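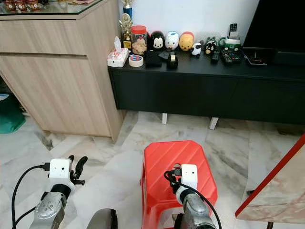 Robotique éducative | Travaux d'étudiants

3. Mise en œuvre du projet étudiant

3.1. Cadre pédagogique

Le projet Plustport s'inscrit dans l'unité d'enseignement « Manipulation mobile » de l'Institut Clidell, proposée en dernière année du cycle d'ingénieur. L'unité débute en septembre et s'étend sur un semestre. Les étudiants y sont répartis en 3 équipes, chacune responsable d'une famille de tâches domestiques : rangement de petits objets, manipulation de mobilier léger, accrochage et décrochage. Les équipes partagent le même robot à deux bras ainsi que la même chaîne logicielle, désignée ci-après sous le nom de Rosholm.

Le choix d'un environnement d'habitation répond à une demande formulée lors de l'évaluation de la promotion précédente. Les exercices menés sur une paillasse dégagée avaient donné des résultats satisfaisants, mais les politiques de commande ainsi apprises se transféraient mal à des pièces meublées. Le cahier des charges impose donc que les démonstrations soient recueillies parmi des meubles et des objets courants, sans fond uniforme ni éclairage dédié.

3.2. Protocole de recueil

Chaque démonstration est effectuée par téléopération. Un étudiant commande les deux bras, un second veille à la sécurité et tient le journal de séance, un troisième contrôle la synchronisation des flux. Les rôles sont permutés toutes les 30 minutes afin de limiter la fatigue de l'opérateur, dont l'effet sur la régularité des trajectoires avait été relevé dès les essais préliminaires. Une démonstration est conservée lorsque la tâche est achevée sans intervention manuelle et que les enregistrements articulaires et visuels sont complets. Les essais interrompus sont archivés séparément – ils servent à l'étude des échecs présentée en section 5.

La tâche d'accrochage a été confiée à l'équipe Adeleke. Elle consiste à saisir un trousseau de clés, à l'amener devant un crochet mural puis à l'y déposer ; la tâche inverse est également enregistrée. Le support retenu est un panneau à motif marbré sur lequel sont fixés des crochets adhésifs (figure 1). Le nombre de trousseaux présents au début de l'essai varie d'une séquence à l'autre, de sorte que la politique doit identifier un crochet libre avant d'engager le mouvement d'approche.

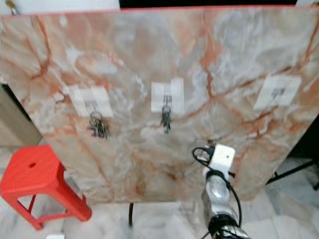
Figure 1. Tâche d'accrochage : panneau à motif marbré muni de trois crochets adhésifs, dont deux portent des clés. La pince se trouve à proximité du crochet de droite, resté libre.

Deux difficultés ont été signalées par l'équipe. La première tient aux reflets présents à la surface du panneau, qui perturbent l'estimation de profondeur au voisinage des crochets. La seconde concerne les clés elles-mêmes : leur configuration change à chaque saisie, et l'anneau peut se trouver masqué par le reste du trousseau. Les étudiants ont proposé de décomposer la tâche en une phase d'approche, guidée par la vision, et une phase de dépose à vitesse réduite, au cours de laquelle l'effort mesuré au poignet est pris en compte.

3.3. Constitution du corpus

À l'issue du semestre, le corpus Plustport comprend 2 153 démonstrations validées, toutes tâches confondues, dont 302 pour l'accrochage. L'écart entre les familles de tâches s'explique principalement par la durée de réinitialisation, nettement plus longue lorsque les trousseaux doivent être replacés selon la configuration tirée au sort. Il n'a pas été procédé à un rééquilibrage a posteriori ; une pondération est appliquée lors de l'apprentissage, selon les modalités décrites en section 4.

L'annotation a été réalisée par les étudiants dans Rosholm. Chaque séquence reçoit un intitulé de tâche, les instants de début et de fin des phases, ainsi qu'une appréciation de la qualité du geste. Une double lecture est prévue par le règlement de l'unité – les désaccords sont tranchés en séance plénière, en présence de l'enseignant responsable. Les journaux de séance sont versés au dossier d'évaluation au même titre que le code et le rapport final.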